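Print this page | E-mail this thread to a friend

Gripper budget for a small bottling room, am I being cheap?

jaler_shop wrote:
Hi everybody, and thanks for letting me pick your brains again! We have 4000 dollars to spend before July, and I'd love to get the Unari arm and still have 600 left over for fingers and spares. My partner thinks we should put more of it into the gripper.

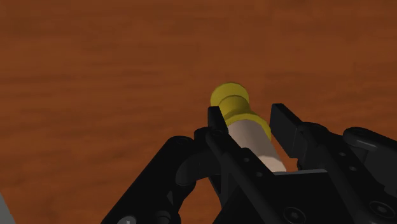 Small pieces are what we handle all day, so the gripper matters more to me than reach does. In our simulation the left finger is right up against the cream part, but there's still a gap on the right, and I keep wondering if softer finger pads would be money well spent (the Diletti set is 70 a pair).

ondieki_fan wrote:
Oh, I'd side with your partner, sorry! A gap like that could be nothing more than where the part sits, and pads won't fix that. Spend on the gripper and buy the arm used.

jaler_shop wrote:
Used makes me nervous, I'll admit, with no warranty and only me to fix it.

tallbench wrote:
I disagree with the used arm too. We run 4 of them and the spare parts ate our savings. Get one pair of pads, try them on your real caps, and hold the rest back until you know.

Print this page | E-mail this thread to a friend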